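# Wardrobe door keeps swinging open by itself, do I plane it or shim it or what?

Posted in Furniture & Fixtures, January

Hi all, second post here, first one was about a radiator and you were all very patient with me. 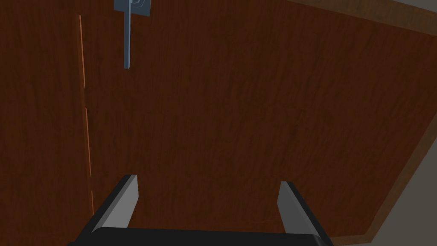
So we moved into a place in Loltby last month and the bedroom has a big old wardrobe that came with it. It's heavy, it's solid, and I love it, except that one door will not stay shut. I push it closed, I walk away, and by the time I'm at the light switch it has drifted open again. At 3 in the morning this is not charming. My wife has started wedging a sock in it.

Things I've tried so far:

- tightening every hinge screw (one just spins and spins)
- a stick-on magnet from the hardware store, which fell off after two nights
- the sock

The floor in that room slopes. I put a marble down by the window and it rolled all the way to the bed, so maybe that's the whole story? The other door behaves fine though, and that's what throws me. I don't want to drill anything big into it if I can help it. The landlord's paperwork says the furniture is "to be kept as found" and I would like my deposit back.

Is this a hinge thing, a floor thing, or do I just buy a better catch?

— Tetsuya Kamata

---

## 3 answers

### Gizella Szűcs (accepted, 40 votes)

Floor first, hinges second, catch last. I went through this with two wardrobes in a house where nothing was level, and I wasted a whole weekend on catches before I got around to looking at the floor!

Get a level, or use a level app on your phone if you don't have one, and set it on the wardrobe's base, front to back. If the thing leans forward even a little, the doors want to swing out. Leaning sideways does it too, but then usually only one door is affected, because gravity is pulling one of them open and the other one shut. From what you say about the marble, my money's on sideways.

Now empty the wardrobe. I know, I know. But you will not lift it full, and you'll hurt yourself trying. Have someone tip it gently while you slide a thin shim under the low corner. Plastic shims are better than folded cardboard, which squashes down over a few weeks and puts you right back where you started. Go a little at a time and check the door after each one. You want it to stay wherever you leave it, half open, closed, whatever.

Then do the spinning screw. Take it out, dip a couple of wooden toothpicks in wood glue, push them into the hole, snap them off flush and let it dry overnight. Put the same screw back in by hand — no power driver, you'll just strip it again. It's a very ordinary repair and you can't see it once the hinge is back on.

If it still drifts after all that, a small roller catch inside at the top will hold it, but ask the landlord before you make new holes. Mine said yes by text in ten minutes.

And don't plane the door. Planing is for a door that rubs, and yours doesn't sound like it's rubbing anywhere.

### Oda (6 votes)

What she said about the toothpicks, works great. I used a matchstick with the head cut off, same thing.

Only thing I'd add is that stick-on magnets hold a lot better if you wipe the wood with rubbing alcohol first and then leave the door alone for a day. Old furniture has years of polish on it and tape just slides right off. Try the alcohol on a hidden spot first though, it can cloud some finishes. I found that out on my mother's sideboard.

### stido_dad (-2 votes)

just get a new wardrobe, the one we got was 300 and took an afternoon to put together. doors are fine. drawers stick a bit

---

**Comments on the accepted answer**

*Tetsuya Kamata:* Leaning sideways, you called it. Two shims under the left front corner and the door stays put now. Toothpicks are drying as I type this. Do I need to do the good screws as well?

*Gizella Szűcs:* Nope, leave them be if they're biting. Snug them up by hand in a month or so, old screws creep a bit after the weight shifts.

*Oda:* does the sock get retired

*Tetsuya Kamata:* Sock is in the wash.

Viewed 2,173 times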